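From: Lilibeth Dela Peña
To: Macapagal Street Seed Library list
Date: 20 December 2020
Subject: Re: [seeds] Old bean seed, keep or toss?

On the list, Perry wrote:

> I took home the three boxes from the Clillov shed and most of what is
> in them is beans. Some of the envelopes have a year on them, a lot
> don't. There is a big bag of the Rerketham pole bean that must be at
> least five years old. Do we bother testing it or should I just put it
> on the compost? I also found squash, and some onion seed with no name.
>
> Also, does anyone know if the freezer at the hall is still working?
> I would rather not keep all this in my laundry room until spring.

Perry,

Please don't compost the Rerketham. Bean seed that has been kept dry will often come up fine after five years, sometimes longer. It may be slower and you may lose a few, but we have very little of that variety left anywhere else. The only other grower I knew of quit two summers ago.

The onion seed you can toss. Onion goes off fast, usually in a year or two, and without a name on it we couldn't hand it out anyway. Squash is somewhere in between. If the envelope has a year and a variety, keep it and we will test it after New Year's. If it has neither, it goes.

For the beans, do a paper towel test. Count out 100 seeds if the bag is as big as you say. Wet the towels and wring them out so they don't drip, lay the seeds so they aren't touching, roll them up and put the rolls in a plastic bag with the top folded over. Leave the bag somewhere warm, top of the fridge is fine. Look at them after 7 days and write down how many have a root. Give them a few more days and count again. Both numbers go on the envelope.

I ran the same test on the Akesance bush bean last month, on seed from our own 2016 crop, and got 49 out of 100. That is low but it is still worth planting. We just sow it twice as thick and tell people so on the label.
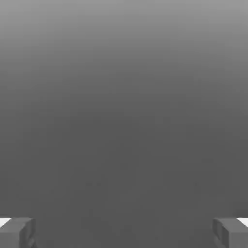
If the Rerketham comes in under 30 or so, let me know before you do anything with the rest. I would want to plant all of it in one place next year and save everything it gives us. I have a fence on the north side of my lot that gets sun from late morning on, and I can keep other pole beans away from it. Planting would be the first week of June, as usual here.

About the envelopes with no year: look at the paper. The brown ones with the printed lines were bought in 2017, so nothing in those can have been packed before that. The white ones with the flap are older. The small ones made from folded newspaper could be from any time, but sometimes there is a date in the newsprint. Open one out and check.

The freezer at the hall works but the lid doesn't seal well and it frosts up. I don't want seed in there until it has been looked at. A laundry room is a poor spot too, on account of the damp. Do you have a bedroom closet on an inside wall? Glass jars with tight lids would be best, and I have two dozen quart jars you can have. They are on my porch, in the milk crate by the steps. Come by any time, you don't need to knock.

One more thing for everybody on the list. I went through the notebook and we gave out 1,095 packets this year, which is well over what we did last year. We got back seed from very few of those. I know it was a strange year and a lot of people were growing for the first time. If you saved anything at all, even a handful of tomato seed on a paper plate, please write the variety and the year on it and drop it in the box at the hall door. I empty the box every few days.

I still need the count sheets from the two families who grew the Macapagal long squash. You can mail them to me or just reply here.

Lilibeth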